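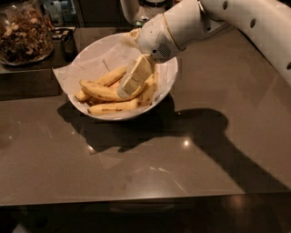

*Figure 1: The arm at work over a paper-lined bowl, holding a pale block in its gripper.*

# A new pair of hands in the kitchen: automation and kitchen work at Gilchrist House

Student project report, Work and Technology module, Binham College
Submitted January 18, 2021

## 1. Why I picked this

My course asked us to find a workplace where something had recently been automated and to report on what it changed for the people who work there. Most of my group went for warehouses or supermarket tills. I went for a kitchen, partly because I worked in one for two summers and partly because I couldn't picture how a robot would cope with food. Boxes are all the same shape. Fruit isn't, and neither is anything soft.

Justgate is a catering firm that runs the kitchen at Gilchrist House, an office building with a lot of hungry people in it. On a normal weekday the kitchen sends up 300 portions, many of them in bowls. In October the firm began a trial of an arm system they call Drillano, which is the firm's own name for the whole set-up (arm, gripper, software and the rota that goes with it). The staff mostly just say "the arm", so I do too.

I had a brilliant time doing this project, and I should say so early on, as it probably colours what I've written. I have tried to be fair all the same.

## 2. What I did

I spent four mornings in the kitchen and talked to the people on shift. There are 14 staff in total. I managed to speak to nine of them, and the longest conversation went on for 30 minutes, with a tray of onions between us. I didn't record anyone. I took notes by hand and read them back to each person afterwards so they could change anything they weren't happy with. Two people did, and their versions are the ones used here.

I also looked at the sheet where the shift lead writes down every time the arm has to be helped, stopped or restarted. I wasn't allowed to take the sheet away, but I could copy out the totals.

My questions were:

- Which jobs does the arm do, and who did them before?
- What do those people do now with the time?
- What new jobs has it made?
- How do people feel about it, and has that changed since October?

## 3. The work itself

The arm fills bowls. That sounds like a small job until you've done it for a morning. A bowl is lined with parchment paper, then the food goes in, and the food has to end up resting on the paper and looking like somebody meant it. Done by hand, it is a lot of reaching and leaning over the same bit of counter. Several staff mentioned their lower backs before I'd even asked.

Bowl filling used to be shared between whoever was free, which in practice meant the newest people. One of them told me she used to count bowls in her sleep. She was very funny about it, but she also said she had nearly left in her first month because she felt she was learning nothing.

Lining the bowls is still done by people. The paper has to be pushed down so that it sits flat enough at the bottom, and the corners crinkle and fold over the rim however they like. I had a go, and my first attempts looked terrible. There is a knack to creasing the paper across the middle before it goes in, and the porter who showed me was rightly proud of it.

The food was the part I most wanted to see. I'd expected the soft items to be impossible. A gripper with two fingers has to squeeze hard enough to hold and gently enough not to leave a dent, and a soft block and a curved piece of fruit need quite different handling. The staff have become real experts on this. They talk about "slippy" and "grabby" foods, and they know which ones they'd trust to the arm and which they would sooner do themselves. None of that was in the training booklet. They worked it out together over the first weeks and wrote it on a card that is now taped inside a cupboard door.

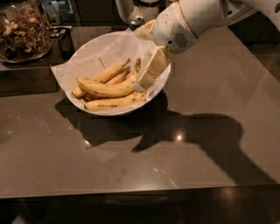 Bananas are on the card under "fine, but look first". The riper they get the more careful everyone is, and a pile of curved things never sits the same way twice. When one rolls, the next has nowhere sensible to go. A person sees that straight away and nudges the pile with a knuckle without thinking. The arm needs the pile to be roughly where it was expected, so the person lining and checking has started building the pile with the arm in mind, with the stems all pointing more or less one way. I found this fascinating! It is a tiny change in how somebody puts fruit in a bowl, and it only exists because of the machine next to them.

Light matters as well. The kitchen has a shiny counter and overhead lamps, and the arm throws a big shadow across the surface when it leans over. One cook said she had to move her chopping along by a metre because the moving shadow kept catching her eye and she didn't like having it there with a knife in her hand. The plan of the kitchen hadn't allowed for that. She moved, the person beside her moved, and the bread ended up at the far end, where everybody says it should have been in the first place.

## 4. What changed for the staff

### 4.1 Time

Fewer people are needed on bowls, so the morning has been rearranged. Nobody has lost hours during the trial, and this was promised in writing before it started. The freed time goes mainly to preparation and to serving. The two newest staff now spend part of each shift learning sauces, which neither of them would have touched in their first year under the old rota. Both said this was the best thing to come out of it.

The less happy side is that bowl filling was a sociable job. Three or four people stood together and chatted. Preparation is more spread out, and one of the older staff told me the mornings feel quieter to her. She doesn't mind the arm. She misses the talking. I hadn't thought of this at all before my visits, and I've come to think it deserved a question of its own on my list.

### 4.2 Looking after the arm

There is now a role called "arm lead". It rotates daily and comes with a small extra payment. The arm lead starts it up, wipes down the gripper between foods, checks the padding on the fingers and fills in the sheet. Between the start of the trial and my last visit, the sheet showed 322 entries. The big groups were:

| Reason for entry | How staff described it |
|---|---|
| Item dropped or set down badly | "Needs a nudge" |
| Paper in the way | "Caught a corner" |
| Stopped by a member of staff | "Somebody wanted to reach past" |
| Stopped by itself | "Sulking" |

I copied the total but ran out of time for the separate figures, which was a silly mistake and the biggest gap in this report. The shift lead's own impression is that paper problems have dropped a lot since the porter changed the way the corners are folded, and that people stopping it to reach past has hardly dropped at all.

### 4.3 Who gets to decide

Any member of staff can stop the arm for any reason and doesn't have to explain it to a manager. Everyone I spoke to knew this rule and could repeat it. I think it explains a good deal of the mood in the kitchen, which was much more relaxed than I'd been expecting. One cook told me he'd stopped it in the first week "just to see if they meant it". They did mean it, and he has been fairly friendly towards it ever since.

Staff had less say over which jobs were chosen for the trial. That was settled by the firm beforehand. Four people told me they would have picked pot washing instead, and I have to say they made a strong case.

## 5. Problems with my study

Four mornings is short, and they were all mornings. The afternoon shift clears down and preps for the next day, and I only have second-hand accounts of how the arm affects them. Five staff didn't speak to me, and they may well feel differently from the nine who did. I also liked everybody, which makes it harder to write down the awkward bits.

The promise about hours only covers the trial. Several people brought this up and I had no answer for them. I asked the site manager, who said it would be discussed with staff before any decision.

## 6. What I'd look at next

- The afternoon shift, with at least as many visits.
- The entries on the sheet, sorted properly by reason and by week.
- Whether the newest staff stay longer now that they're being taught more.
- The card in the cupboard. It has been rewritten twice already, and I'd love to compare the versions.

I'm hoping to go back in the spring if the kitchen will have me. The porter has said I can come and practise my folding.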